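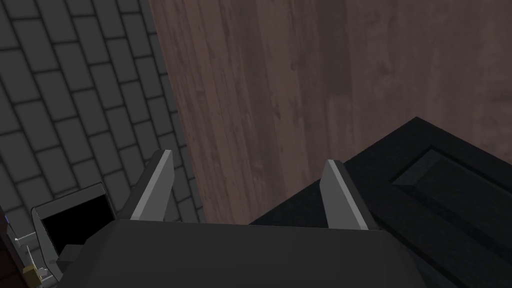
Week 6: Learning to open doors from the wrist camera

Home | Notes | Lab sheets | Reading | Forum

These notes go with the Thursday lecture. Read them before the lab, where you will run the smaller of the two models yourself. You need the material on behaviour cloning from earlier in the module. If you missed it, work through the first lab sheet first.

6.1 The task

The robot has to open a cabinet door in a simulated kitchen. We use the Sirnix kitchen set for all the work on this module. At the start of each run the arm is put in a slightly different pose, and the colours and surface textures of the room may change. The policy gets two inputs: the image from the wrist camera, and the joint readings of the arm. It gives back a small movement of the hand and a command to open or close the fingers.

We do not give the policy the position of the door. Many older methods do, and they score well in simulation for that reason. On a real robot you would have to estimate that position somehow, and the error in the estimate often decides the result.

6.2 Why the wrist view is hard

The camera moves with the hand, so the whole room tilts and shifts in the image whenever the arm moves. Straight edges such as the top of a door or a row of wall tiles come out as diagonals. A fixed camera has none of this, but it loses sight of the fingertips when the arm gets in the way.

There is a second problem. The gripper takes up a large part of the image and looks much the same at every step. A network can waste effort on those pixels. Cropping them out is tempting, but the tests in 6.4 show that it hurts. The policy seems to use the fingers as a reference for how far the hand is from the door.

Dark doors are a third problem. When the hand is over a black panel door there is little colour to go on, and the moulding round the panels gives most of the useful edges.

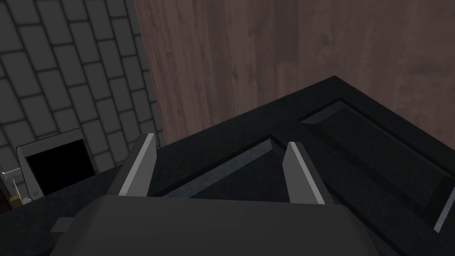 6.3 Method

The training set, called Skalley, has 2807 demonstrations made by people driving the arm by hand. Of these, 554 are held out for validation and never used in training. The split is by kitchen layout. If you split by run, the same layout ends up on both sides and the validation loss tells you very little.

Training goes as follows.

1. Resize the images and normalise the joint readings.
2. Pass each image through the encoder. We keep the last 3 frames so the policy has some idea of motion.
3. Join the image features to the joint readings.
4. Predict a short block of actions, carry out the first few, then predict again.

Predicting a block cuts down the jitter you get from single-step cloning. If the block is too long, the arm reacts late when it brushes the door edge.

6.4 What was found

Kusuma, the larger model, opened the door more often than the small one on layouts it had not seen. On familiar layouts the gap was small. Masking the gripper out of the image made both models worse, mostly in the last part of the approach. Taking away the joint readings did less harm than we expected.

Most failures were of one kind: the fingers closed too early. Validation loss did not predict this, so always run the policy as well as reading the curve.

6.5 For the lab

Load your logs into Plotport and plot finger opening against time for one success and one failure. Mark the step where the two part company. Bring the plot with you.

Module page | Report an error in these notes | Back to top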